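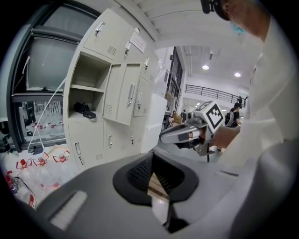
A hand-held gripper with its marker cube, by the lockers at Plolley.

I dropped in on the Cludex team on Tuesday, and they finally have a result to share! Their idea is to teach a robot arm from people carrying grippers around – no arm needed while recording. The printed cubes let the software work out where each gripper is. From 142 recordings, made over 11 days, the arm learned to handle bottles it had never been trained on, and it missed on just 3 of 29 tries.
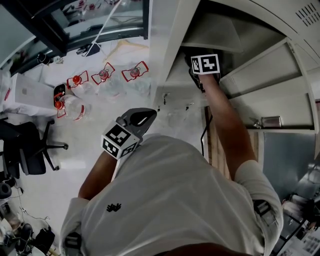

Marker patterns on both sides, bottles on the floor.

I was pretty impressed, I have to say. Next up is a run at Sangkhawat in February, with lockers this time (doors are harder, they tell me).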